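3.2 Pack format and portion choice

Participants at the Skiltham site kept a paper diary of everything eaten between meals over 14 days in October. Products were sorted by pack format before any nutrient coding took place. Narrow cartons of biscuits and shortbread formed one class, single-serve drink cans another, and loose or home-baked items a third. Items that fit none of these were coded as mixed and left out of the portion model.

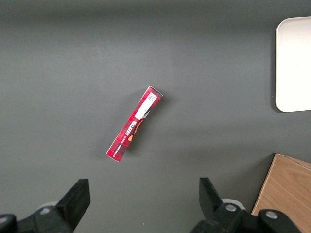 Figure 2. (a) A carton of Walkers shortbread.

A reader of the earlier Stedlow report objected that carton length is a poor guide to portion, as many households decant biscuits into a tin on the day of purchase. We accept the point for shared households. Diary entries recorded as taken from a tin were therefore coded separately, and the carton class covers only entries in which the diarist ate directly from the original pack.

Portion size was entered in pieces and converted to grams with the Rotich tables. Where a diarist wrote "a few" the entry was set to the household median for that product. Drinks taken with a snack were linked to it if the two start times were no more than 20 minutes apart. A limit of 25 minutes was tested as well and left the ranking of the classes unchanged.

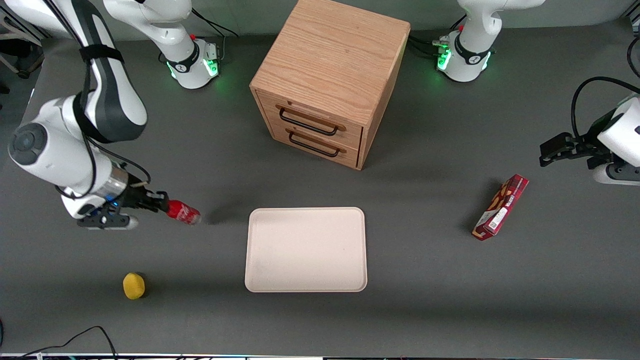 Figure 2. (b) Red snack box and soda can.

Should a drink and a snack logged together count as one eating occasion? They were treated as one occasion in all models, with energy summed across both items and the pack format taken from the solid food.

The Fumby site used a shorter diary form without start times. Its entries enter the portion model but are excluded from the analysis of linked drinks in Section 3.3.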